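Student Gyms and Morning Use in Odilgate
Project report, 7 July 2025

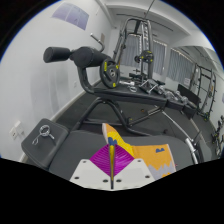

Figure 1. Padded bench with a spring collar at one end, and a hyperextension bench behind.

Our project studied why students in Odilgate stop going to the gym after the first weeks. We gave a questionnaire to 100 students of the Wukwood halls in March, and 80 of them returned it. From these, 41 had stopped their training already. The most common answer was the evening crowd, and the price came only second. Many students wrote that they did not know the gym opens early. We therefore propose that the morning hours are printed on the membership card. A weak point of our work is that we asked in one hall only, and the Ulum halls should be included next year.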